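Grutwood Opens Second Round of Household Chore Trials

2019-01-02

The Grutwood Institute has begun a second round of trials on whether machines can take over small jobs in homes and shops. The program, known as Tustenum, will cover 24 chores, among them folding towels, restocking shelves and clearing tabletops.

Results from the first round, completed in November, were mixed. Machines finished 68 percent of the assigned tasks without help. Most failures involved small or flexible items – keys, cords and thin cloth.

"A person puts keys in a tray without thinking about it," said program director Felicja Sadowski. "For a machine, that remains a hard job, and we do not expect it in homes this year."

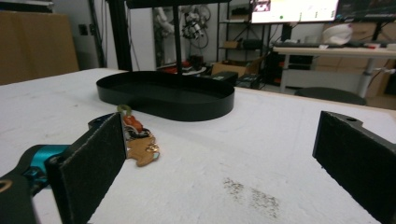 Tidying tasks will receive the largest share of testing time in the new round. Nikola Pawłowska, who leads the evaluation team, said each chore will be scored on completion, speed and damage to the items handled.

The trials are expected to last roughly 3 months. A public report will follow.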